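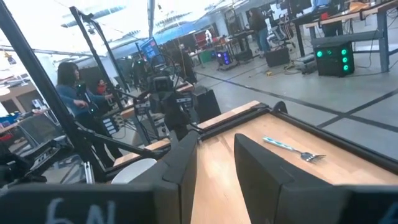
Fork and plate on a wooden tabletop.

Speaker notes: Lettering a small-press comic by hand
Angeliki Margaritis, Pudton comics evening, May 14, 2020

Slide 1 (leave up while people sit down)
Say hello. Thank Rawiri Henare for the invitation and for lending me the projector cable. Mention that the handout has the nib sizes on it, so people don't need to write them down.

I draw and letter Flastham, a black and white series set in a river town. Oda is the ferry pilot and the main character. The first collected book is 31 pages plus covers. I lettered all of it on paper.

Slide 2. Why I start with the words
I used to draw the panel and fit the balloons in afterward. The balloons ended up over hands and faces. Now I rule the lettering lines first, in pencil, and write the dialogue in before there is any figure drawing at all. If the text fills more than a third of the panel, I go back to the script and cut.

Show the two versions of the ferry page. In the old one Oda's speech covers the tiller. Give people time to read both.

Slide 3. The count
There are 1060 balloons and captions in the book. I know because I numbered them in the script so that I could check them off against the finished pages. I missed 2. Both were in the market chapter, both were one word long, and a reader in Indevley wrote to ask why Oda was standing there with her mouth open.

Pause, people usually laugh. Go on.

Slide 4. Line length
Keep it short. Three to five words on a line reads well at printed size. Put the longest line in the middle so the balloon can be a plain oval. Don't hyphenate names. Read the balloon out loud and break the line where you take a breath.

Slide 5. Who speaks first
The first speaker goes on the left and higher up. If the drawing won't allow it, flip the drawing. Rawiri disagrees and will probably say so. He joins balloons with a long connector instead, and his pages read fine. Show his page here, with credit.

Slide 6. Ghost voices
The drowned bell ringer speaks in lowercase with a wobbly outline. I tried white letters on black, but the small counters filled in at the printer. The wobble is done with an old dip nib, turned on its side. Pass around the nib and the original page in its sleeve. Ask for them back.

Slide 7. Corrections
White gouache for single letters, a pasted patch for anything bigger. Scan after the paste is dry. I spent nearly 30 hours on corrections for the book, most of them spelling.

Slide 8. What's next
The second book is planned for October. Same paper, same pens, fewer captions.

Questions. If there are none, offer to letter a line on the flip chart. Box of books is by the door, cash or card.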